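Notes on Keeping Household Records

The matter of household paper has occupied this blog before, chiefly in connection with taxes. The present entry concerns the more general question of which records a private household should keep, in what order, and for how long. It follows a review of my own files, begun in August and completed this winter, in the course of which 2346 sheets were examined and the greater part destroyed.

The files had been arranged under a system recommended to me many years ago by Catriona Lindsay, formerly my supervisor in the records office at Pietrzak. Her system sorts papers by the party that issued them. It serves an office well. In a home it leads to difficulty when a supplier changes its name, as ours did when the water account passed from Wundside to Cledonar. Bills for one service at one address were then held in two drawers, and a disputed charge could not be traced until both had been searched.

The new arrangement is by subject. Water, heat, insurance, medical, the house itself, and the car each have one folder, and the oldest paper is at the back. Correspondence is filed with the bill to which it refers. Envelopes are not kept.
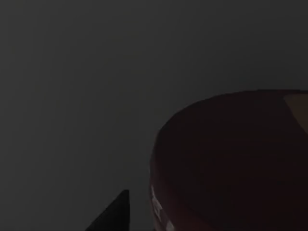 How long should an ordinary utility bill be kept?
Keep it until the following bill shows that the payment was received, and then for 12 months in case of a dispute. A bill that supports a tax claim belongs in the tax folder and is kept for as long as the return itself.

Receipts presented a harder case. Those printed on heat-sensitive paper had faded, and a number could no longer be read at all. It is now my practice to copy any receipt that carries a warranty on the day of purchase and to write the date of expiry at the top of the copy. Receipts for groceries and small repairs are discarded once the monthly statement has been checked.

Instruction manuals were removed from the files altogether. They had filled almost 3 drawers, and several described goods that left the house long ago. The remaining manuals are held in a box on the hall shelf.

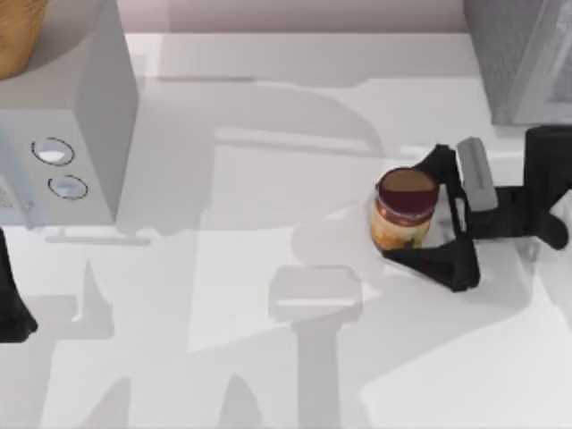

Page last changed: Wed 8 February

With respect to electronic copies, I have scanned 361 documents and stored them under the same subject names as the paper folders. The scanning was done in the evenings with a secondhand Zeneo machine, which accepts a single sheet at a time and dislikes creases. File names begin with the year, followed by the month and the issuing party, so that a plain alphabetical list is also a list by date. A second set of the copies is held by my sister at her own address.

Certain papers were not scanned and will remain in their original form. These are the deed, the birth and marriage certificates, the two wills, and a letter from the county concerning the boundary with the lot to the north. The letter has been requested twice by the neighboring owners and on both occasions took most of a day to locate. It is now in the front of the house folder, in a clear sleeve.

Readers have asked whether papers belonging to a deceased relative may be handled in the same manner. I would advise keeping them apart from the household's own files until the estate is closed. My mother's papers were combined with ours too early, and her pension statements were still being found among the insurance forms last summer.

The next entry will deal with photographs, most of which are unlabeled and stored in the attic.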